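Kulura is hiring: Weekend Front Desk Assistant, Clusthorpe

Kulura runs a small community arts building in Clusthorpe, with two pottery rooms, a print room and a hall that local groups rent by the evening. We are looking for a part-time Front Desk Assistant to cover weekends and some holidays. The post is open because our current assistant is moving to the Dadisik office.

Hours are 22 per week, split over two long shifts and one short one. The contract runs until the end of July, and we expect to renew it if the room bookings hold up. Pay is by the hour and goes into your bank account every two weeks. You will get a key and a free place in one evening class per term.

What you will do

Open the building and switch on the kilns' extractor fans before the first class. Check people in for classes and hand out lockers. Take payments at the desk by card or cash, and balance the drawer at the end of the shift. Answer the phone and the general inbox. Keep the notice boards current — old flyers come down the day after the event. Set out chairs in the hall when a group has asked for them. Lock up.

What we need from you

You should be comfortable talking to strangers and able to write a clear email. You need to be able to lift a stack of four chairs. Experience with the Aebischer booking system is useful, but we will train you on it during your first week. You do not need a background in the arts. A second language is welcome.

The desk gets busy in the half hour before evening classes and is quiet most of the afternoon. You are welcome to read then, as long as the phone gets answered.

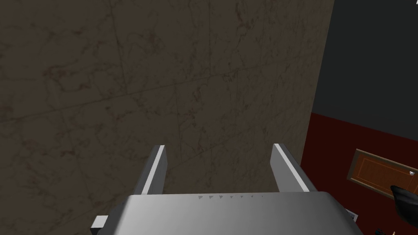 A gripper with two parallel fingers, computer rendering.

How to apply

Send a one-page letter and a list of your past jobs to Gertraud Hämmerli at the front desk, on paper or by email. Please say which weekends you could not work between now and the new year. Applications close on 28/09/2025. Interviews will be held in the print room and last half an hour. Anika Wojcik, who manages the bookings, will also be there. We reply to everyone who applies.

Related openings
Kiln Technician, part-time, Clusthorpe
Evening Class Tutor, Bookbinding
Office Assistant, Dadisik
Life Drawing Models, paid by the session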